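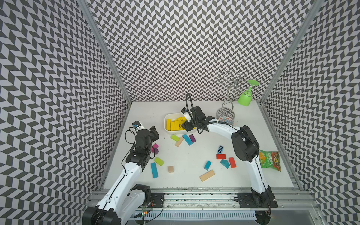

Have you tried planning with the octomap switched off completely? Do that before you touch anything else, and tell us if the failures go away. If they don't, it's your arm-to-arm checking and the rest of this thread is a waste of your time.

Okay, moving that first comment's suggestion up here because it was a good one, and I've edited my post with what I found.

Two arms on one rail fail to plan near the back of the cell, but only sometimes

Posted 8 June 2020, edited once

Hi all! I've got a two-arm cell, both arms on the same rail, and I'm running Molus for planning, Sipos for the point cloud and Ernitz as the controller underneath. The job is picking and sorting wooden blocks. Either arm is supposed to be able to take from the white tray or from the loose ones on the table, and a little scheduler I wrote decides who goes.

Picks from the open part of the table are lovely. I could watch them all day. Picks from the tray are where it all goes wrong. Molus comes back with "start or goal state in collision" and names an octomap cell as the culprit, but when I jog the arm to the same goal by hand it gets there with plenty of room to spare. Then I hit plan again without changing anything and it works. Or it doesn't, and I hit plan again, and so on until I go and make coffee.

I left it running and logged 822 tray picks with the retry turned off. 327 of them failed in planning. The failures come in clumps too, which made me think of something drifting, but I've redone the hand-eye calibration and the numbers were nearly the same as before.

Things I've already tried:

Raising the planning time. No difference, it fails right away.

Swapping the sampler. Same.

Shrinking the padding on the gripper links. Helped a tiny bit, and then the right gripper gave the edge of the tray a good knock, so I put it back.

Following the comment, I also ran it with the octomap off, and the planning failures pretty much vanished. So it's the map. But I don't want to leave it off, the blocks in the tray stand upright and some of them lean, and I'd like the arm to know about that. I dumped the map during one bad stretch and found 1587 occupied cells floating between the tray and the back wall, where there is nothing at all. They move around from one update to the next.

What am I doing wrong? Is this a Sipos setting? I'm on the stock config for nearly everything.

First reply (marked as accepted)

You've got stereo matching on a repeating pattern, and it's a classic. Your walls are chevrons from end to end, so for any patch on the wall there are a bunch of other patches along the same row that look just like it. The matcher picks one. If it picks the wrong one the point lands at the wrong depth, and some of those wrong depths are in front of the wall, right where your gripper wants to be. Next update it picks differently and your cells move. The clumps would fit with small lighting changes tipping the matcher one way or the other for a while.

What I'd do, in this order:

Turn on the uniqueness check in Sipos. It's off in the stock config (I have no idea why). It throws out any match where the second-best candidate is nearly as good as the best one. You will lose most of the wall, and that's fine, you know where your wall is.

Put the walls into Molus as plain static boxes. Measure them with a tape and be done with it. Do the same for the posts and the duct along the front.

Crop the cloud to a box a little smaller than the cell before it goes anywhere near the octomap. I do this in every cell I set up and I'm always surprised how many people skip it.

Last one, look at how cells get cleared. If you only clear by ray casting and you've just thrown away all the wall points, there are no rays passing through that space, so the old junk stays put forever. Set a decay on it. I use four updates and then it's gone.

Don't shrink the gripper padding again, you were fixing the wrong thing there, as your tray found out.

Second reply

just use a depth camera with a projector, stereo is always a pain. or cover the wall

Third reply

I'd agree with most of the first reply but want to add something on the two-arm side, as it bit me badly last August with almost the same stack.

Once your map is clean, check that each arm is being filtered out of the cloud using its real joint state at the time the image was taken. Ernitz publishes joint states for both arms, but by default Sipos only looks up the arm that's listed first in the config. The other one gets filtered at whatever its latest state happens to be. If it's moving you get a smear of "obstacle" trailing behind it. While one arm reaches over the tray and the other waits nearby, that smear can sit right in the waiting arm's path.

Easy test: park one arm, sweep the other slowly, and watch the map. Swap them and do it again. If only one leaves a trail, that's your bug. Look for the per-group timestamp option. And watch out for the camera cables on the wrists, the arm model doesn't include those, so I'd pad the wrist link in the self filter only and leave the collision padding alone.

If you log with Brurislow you can replay the whole thing offline and save yourself a lot of standing around. It does want the transforms recorded at full rate though, or the replay lies to you.

Comment from the original poster

Oh wow, the uniqueness check!! I had scrolled past it a dozen times. Wall boxes are in, crop is in, decay is set the way you said. First batch of tray picks is running now and the floating cells are gone from the map. I still get the odd failure when both arms are busy, and I did the sweep test and yep, the right arm leaves a trail and the left one doesn't. Going to hunt for that timestamp option after lunch. Is it in the main file or the one per group?

Comment on the third reply

Per group. It's near the bottom, under the filter section, and it wants the group name exactly as Molus spells it.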